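Bird wallpaper in a small room: too much?

kestonlass
Birds, branches, leaves and pinecones on every wall and I love it!! Thinking of the same for our box room.
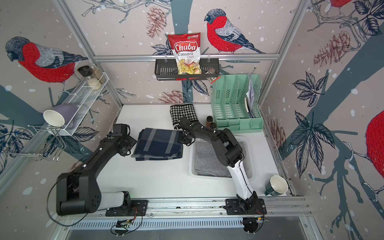 Re: Bird wallpaper in a small room: too much?

pasichnyk47
Do it! Ours went up in December and I still grin every morning.

Bukier
One wall only, I'd say. All four would make me dizzy.

pasichnyk47
Disagree! Small rooms can take it. Just buy a spare roll, matching branches eats paper.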